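Summer kitchen help wanted - Fakau community suppers

Two part-time openings, starting in June. Read the whole thing before you write to us please, half the emails last year asked stuff that's answered right here.

The job: prep and serving for our evening suppers. You chop, you plate, you carry, you wash up. Shifts are 2 pm to close, usually done by 9. Pay is hourly, every two weeks, plus a meal each shift. No tips, we don't take them.

Who we want: anybody 16 or over who can stand for a long time and be nice to tired people. Kitchen experience is good but not needed. Spanish or Hausa a big plus. You'll need a food handler card by your second week - we pay for the class.

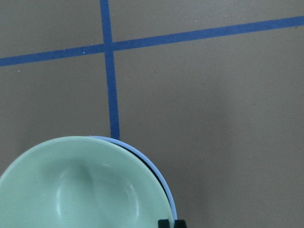

Stacked bowls and blue tape.

What a shift looks like. Get in, wash hands, check the board. Vegetables first, then rice, then whatever Aminu has decided to change at the last minute. Doors open at 5:30. Busiest hour is the first one, we had 178 people through on our biggest night last summer and ran out of bread. Wont happen again. After 8 it's mostly pots.

Bring closed shoes, a hat or hair tie, and a water bottle. We have aprons. No rings, no long nails. Lockers are small so leave the big backpack at home.

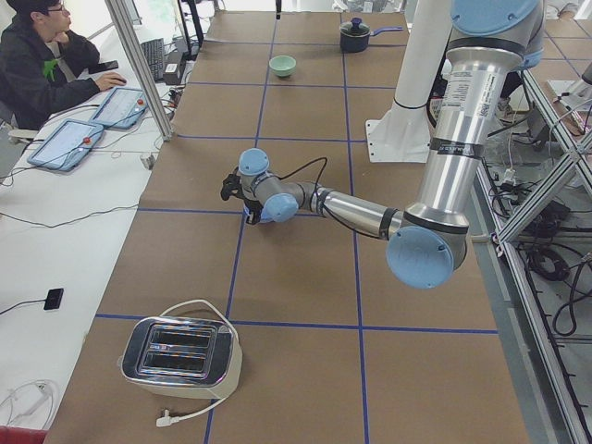 Brown paper down, tape lines on top.

Also looking for some 30 people to come eat and tell us what they think. We're testing four new menus, the Mudari stew and the Sani bean plate are the ones we're least sure of. Takes an hour, you get dinner and a bus pass. Tell us ahead about nuts, dairy, shellfish, anything. If you can't eat spicy food this is probaly not the round for you, there will be a milder one in the fall.

Tasters don't need to apply for the job and the other way around. Fine to do both. 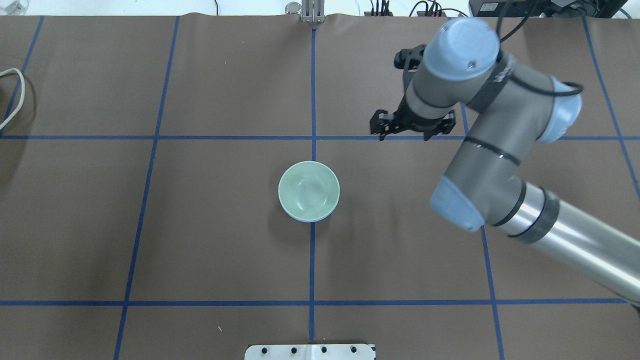 Fakau Suppers - Kitchen and Serving Team

To apply: short note, your phone number, which evenings you can't do. Resume if you have one, skip it if you don't. Put KITCHEN or TASTER in the subject line. Paper notes can go in the box by the front door on Grikau Street, ring the bell if it's full.

Kitchen jobs go to Uchenna Onyeka. Tasters go to Aminu Wike. Calls ok between 10 and noon, not during supper.

We'll get back to everyone by the end of the month. Under 18, have a parent sign the form, it's at the front desk.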